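Touring Lighter: Frequently Asked Questions

Pinellow helps small theater and dance companies cut the carbon out of their touring. These are the questions that land in our inbox most, usually the week before a deadline.

Do we have to make shows about melting ice?

No. We have sat through several and would welcome a farce. The program looks at how a show gets made and moved, and leaves the script to you.

Who can apply?

Any performing company with a tour of at least 2 venues. You don't need a green policy. If you have one, please send the version people follow.

What does the carbon worksheet ask for?

Freight miles, travel, hotel nights, and whatever happened to the set afterward. Most of it is hiding in your old receipts.

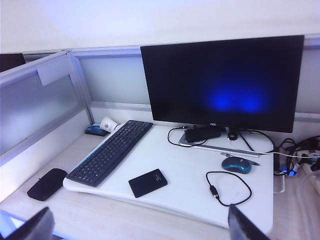

Set aside an afternoon, and have your van mileage ready before you start. Guesses are fine if you mark them as guesses. Hauke Voß reads every worksheet and has a good nose for the other kind.

How much money is there?

Up to $1,049 per company, paid once the worksheet is in. It won't buy an electric truck. It has paid for train fares, rented lights, and one very long extension cord.

Can we fly?

If there's an ocean in the way, yes. For anything under 800 miles we'll ask whether you looked at the train, and we'll ask again if the answer is "sort of."

Will you publish our numbers?

Only with your permission. Nelli Karppinen puts together the yearly summary in July, and companies appear in it without names unless they say otherwise. Some like to be named — mainly the ones with good numbers. 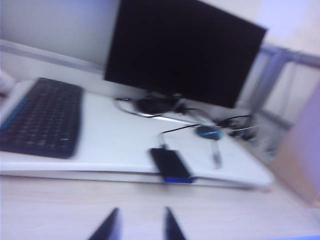

What happens to our set when the tour closes?

List it on Vestimix, our swap board for scenery and costumes. Give real measurements. "Fits in a van" has caused trouble before.

Who do we write to?

Sarita Negi for applications, Marjatta Tikkanen for anything involving scenery. Emails that arrive after 5 p.m. get read the next working morning, however many exclamation points they have.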